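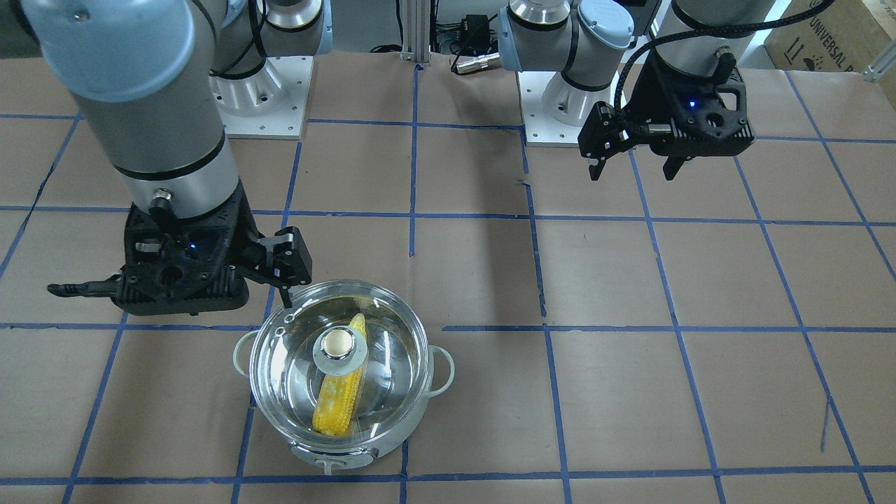 Corn in the pot, table marked out in blue tape

Lamside Live Music Association
Minutes of the Programme Meeting
12 Jan 2019 – recorded by Marit Hovland, Minutes Secretary

1. Apologies and previous minutes
Apologies were received from the sound engineer. The minutes of the last meeting were agreed with one correction: under item 4, "bass cabinet" should read "guitar cabinet".

2. Winter concert
The Chair reported that 507 tickets had been sold for the winter concert at Akpan Hall. Members agreed that the support set had run too long and that the changeover before Nava had suffered as a result. Two written complaints had been received about the level of the vocals at the back of the hall. It was noted that the monitors had been moved after the soundcheck and the desk settings had not been altered to match.
Action: the Secretary to reply to both letters and to ask the hall whether the rear speakers can be used in future.
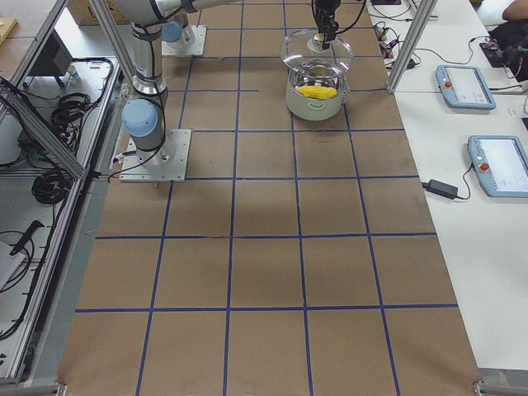
3. Spring bookings
Vanano have confirmed that they will play a full set, including the whole of their second record. They have asked for their own drum kit to be used and for a longer soundcheck. Both requests were agreed. Nava have been offered a return date and have not yet answered. A proposal to book a tribute act for the remaining date was discussed at some length and was not carried.

4. Record table
A further 139 copies of the Lamside live compilation remain unsold. Members were divided on whether to lower the price – it was left as it is until the spring, when the matter will come back to the meeting. Bands will continue to keep the full takings from their own records. 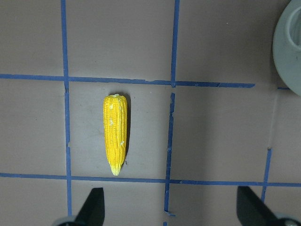
The meeting then turned to the stage plan for the spring concerts. Performers have been placing amplifiers and microphone stands wherever there is room, and the side exit has been blocked more than once. It was agreed that the stage floor should be marked out in blue tape in the same manner as the squares around the toy corn, with one square for each stand or amplifier. Drums are to stay on the riser. The hall must be asked whether tape may be left down overnight.
Action: the stage manager to write to Akpan Hall before the end of January.

5. Any other business
The spare microphone leads are to be tested and labelled. There being no further business, the meeting was closed.

Last updated: January 2019
Contact the Secretary | © Lamside Live Music Association | Back to top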